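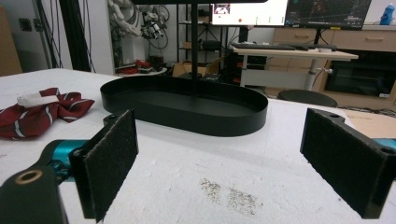
Plenmont folding worktable, two months in

I bought the Plenmont to replace a desk that wobbled every time I cut fabric on it. It cost 200 dollars at Jeder, delivered flat in one box. The legs come attached, so the only assembly is screwing on the feet and the center brace. That took me 11 minutes with the wrench they include.

The first thing I checked was height. With the feet all the way in, it is a little low for standing work. I am average height and I ended up putting risers under it. Sitting down it is fine, and there is room for your knees on both long sides.

Folding is easy enough. Two catches underneath, press both and lower the leaf. One of mine was stiff out of the box and pinched my thumb. A drop of oil fixed it. Folded, the table stands on its own against a wall, though I would not trust it to do that near small kids.

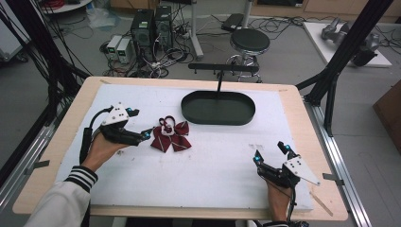
Page last changed: October

It holds weight well. I have had a sewing machine, an iron and a full bolt of canvas on it and it did not sag in the middle. It does shake a bit when the machine runs fast – less if you put the machine over a leg.

I also looked at the Susia 963, which has a drawer and a thicker top. It costs nearly double, and you need two people to move it. The Pintér is cheaper, but the one in the store already had a loose hinge. If you never plan to fold your table, get the Susia.

Cleaning is where people seem to get annoyed with white tops in general. Crumbs, thread and pencil dust all show up. I use a soft brush first and then a damp cloth. Skip the scouring powder.

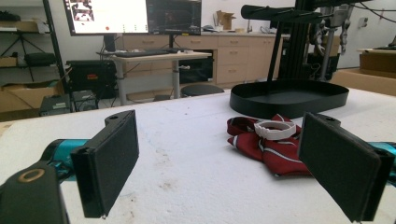 Faint smudges and scuffs on a white surface.

The warranty is 2 years and covers the hinges and catches but not the top. Spare feet are sold in sets of four. Shipping was slow when I ordered mine, so allow for that.

I would buy it again at this price.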